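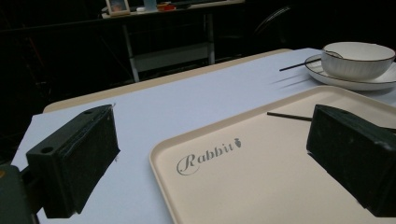 Trenance has put its hand-held gripper kit up for order, and I got to spend an afternoon with one before the first boxes go out. It's the kind you hold yourself, two fingers out front, and you use it to do a chore the way you'd want a robot to learn it. I went for clearing up after lunch, with a cream tray that says "Rabbit" on it (there's a little carrot after the word, and yes, I want one), a ribbed bowl on a plate and a pair of thin black chopsticks. Chopsticks are mean! The fingers are big black blocks, and it took me a while to stop coming in too high.

The kit sells for $900 and comes with the gripper, a carry case and 2 spare sets of fingers. Tomoyo Morikawa, who runs the small Trenance office in Demholm, told me they've taken 51 orders since the page went up in August, mostly from college labs, plus a few from people who just like tinkering at home. She's hoping to ship some 80 kits in the first batch.

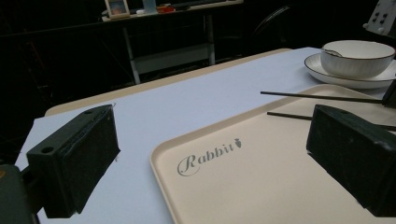
Both chopsticks on the tray, beside the bowl, plate and spoon.

My one gripe is the weight. After an hour my wrist was asking for a break, and I'd love a strap or a lighter handle — Morikawa says a strap is on the list, but she wouldn't give me a date. The software, called Praron, was easy enough that I got going without the manual, though I did have to restart it once when I unplugged the cable by mistake.

Orders are open now on the Trenance site, and if you'd like to try before you buy, Yanti Majimbun is running a free demo table at the Kawaguchi store on September 12, 2018. Bring your own chopsticks if you're feeling brave.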